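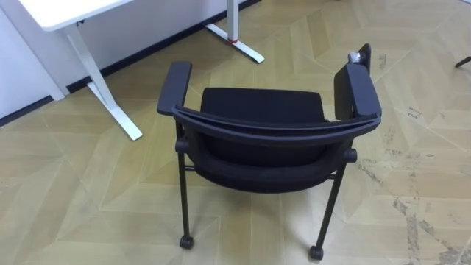

The safety lead at Kolteck keeps the house rules for mobile robots in a binder, and she doesn't think much of it. "Thirteen rules," she said when we talked at the Truvudholm office. "I'd stand behind five."

Her main complaint is the rule on clearing the floor. It tells staff to push chairs under desks before a robot starts moving. She asked who does that at lunchtime. "A chair on casters goes where the last person left it. If your rule needs tidy people, you've written a wish."

Drakos, the firm that wrote the draft, says its checklist has 84 items and came out of 2,000 test runs. She has read all 84. "Most of them ask whether a form was signed. Two runs with a chair in the way would teach me more than that."

So what would she keep? Speed limits near people, a stop button anyone can reach, and a log of every bump — including the ones that broke nothing. Drasside dropped the log in November. She wants to see their reasons in writing.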